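The Danurgate Levels

Delphine Zamora took over the tide book on 5 Nov 2018. The gauge at Danurgate was read at six and at noon, in millimetres, and the figures went to Irketti by post.

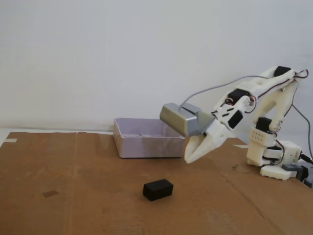

Her predecessor, Baltasar Aranda, had kept it for 11 years. His noon readings were sound. His six o'clock readings were all even numbers.

She wrote to Ezequiel Montoya at Irketti, who replied that even numbers were permitted. 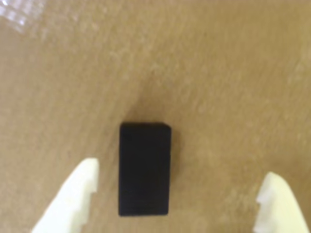 Black block, upright on the table.

She moved the datum check forward and found the gauge 60 millimetres low. Either the pier had sunk or the sea had been entered wrongly.

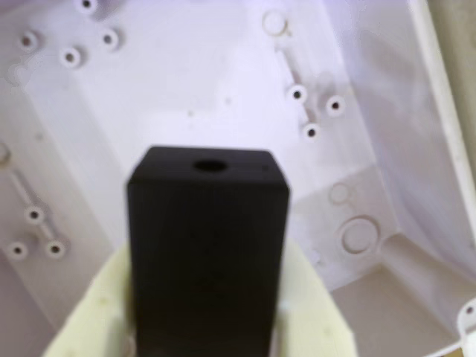

Aranda's benchmark was listed as a brass stud in the harbour wall. Delphine found a squared black stone with one round hole in its top, much like the block above, and no stud. She put the staff in the hole and read it twice — 500, then 500 again.

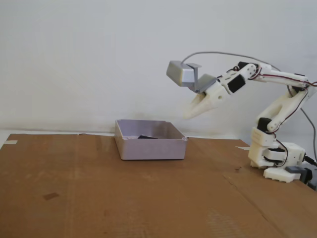 An even number. She entered it in ink, initialled the margin and wrote to Aranda, asking what time he used to get up.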